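Reheating leftovers evenly

Saturday, December 5, 2020

My rule for dense food is 60 percent power and twice the time. Most ovens cycle the magnetron on and off – the pauses let heat spread inward.
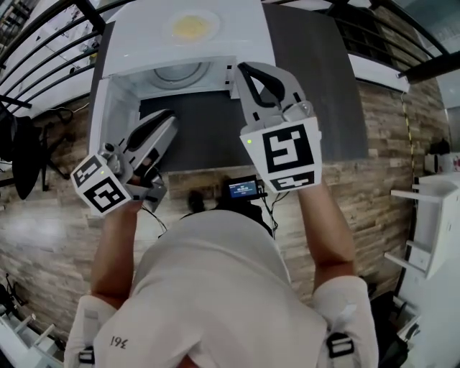
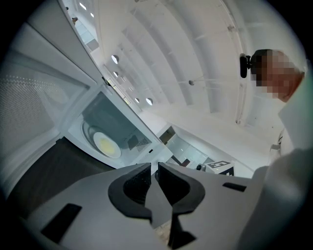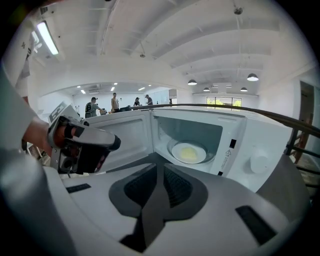
Plate position

Graça Lobo told me to move food off the center of the turntable. On my Prondix the cold spot sits right there. Butter needs 6 seconds at a time. Stir soup halfway, then let it stand a minute.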